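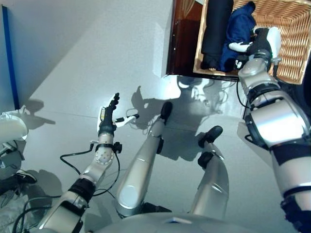
Right hand in the basket, view from the head camera.

Dec 31, 2024, by Agustina Huenchumán

Last post of the year and I'm typing it fast, people are coming round at eight and there is nothing in the fridge.

So. The basket task. I've been promising a write up since April and kept putting it off as the thing kept changing under me. Short version: the planner is fine, perception was lying to it, and I spent far too long blaming the planner.

Longer version. Everything runs on Stundov, our little task layer, which sits on top of the Kemeys arm controller. Stundov says "go to the cloth", Kemeys works out the joints. Between the two there's a grasp picker which I wrote in a hurry last winter and never tidied up. It takes the depth cloud, finds the highest lump that isn't basket, puts the hand over it and closes. That's all it does. Works lovely on a table.

Doesn't work in a basket. Wicker is horrible for depth. Holes in it, so half the rays go through and half don't, and the wall comes back as a sort of fog of points. My filter was throwing away any cluster under 150 points as noise. Dark cloth gives you very few points to begin with, so a bunched up navy thing at the bottom of a basket was getting binned as noise while a nice solid bit of rim was being offered up as the best grasp in the room. Hand goes to rim. Rim doesn't fold. Kemeys trips its force limit, Stundov retries, same rim. I have a log from one evening with 33 retries in a row on the same bit of wicker. Lovely consistent behaviour at least.

What I did, in the order I did it, not the order I should of:

Dropped the cluster minimum to 60. Helped with cloth, made the fog worse.

Fitted the rim as a shape first and cut away everything outside it, plus a margin inside. This was the real fix. Should have been day one. The margin is a number in a config file and yes it is tuned to one basket.

Stopped trusting the head camera once the hand is over the rim. The arm blocks too much from up there, the forearm is huge in view and the hand sits right on top of the thing you want to look at. The wrist view takes over for the last bit.

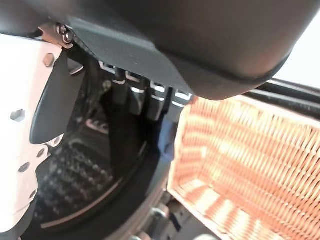 The handover was its own saga. Two cameras, two clocks, and Cirnex (the logger) was stamping frames when they were written to disk, not when they were taken. About 184 ms of lag on the wrist stream when the disk was busy. Doesn't sound like much, but the hand is moving all that time, so the target drifts sideways by more than my margin and you're back on the wicker again. I'd been chasing that as a calibration problem for two weeks. Re-did the hand-eye calibration four times. Four! It was fine every time.

Stamps now come from the capture side and Stundov refuses a wrist frame that's too old. It just waits for the next one. Slightly slower, much calmer.

Still broken:

Rolled things versus crumpled things. Picker treats both as a lump and takes the top. Fine for crumpled. For a roll you want to go across it and the picker has no idea which way a roll points. I've got a half finished branch that fits a long axis to the cluster, it's ok when the roll is lying by itself and useless when it's touching something else.

Self filter. The fingers still leak into the cloud at close range, so now and then the hand tries to pick up its own thumb. Need to pad the hand model a bit. Keep forgeting.

Shadows on the floor, the plain colour segmentation reads them as dark cloth when the depth drops out. Not a basket problem but it'll bite later.

Miludmont asked if they can have the rim fitting code. Yes, once I've taken the swearing out of the comments. Probably second week back. Don't email me about it before then please, I'm going to be in a tent.

Also someone asked under the last post why I don't just learn the whole thing end to end. Maybe I will! But I like being able to open a log and see which box was wrong, and this time the wrong box was the clock. Would have taken me a lot longer to find otherwise.

Right, shops. Happy new year all, will fix the typos in the morning.

Last updated: same evening, corrected the cluster minimum

Contact: use the form | © Agustina Huenchumán | Back to top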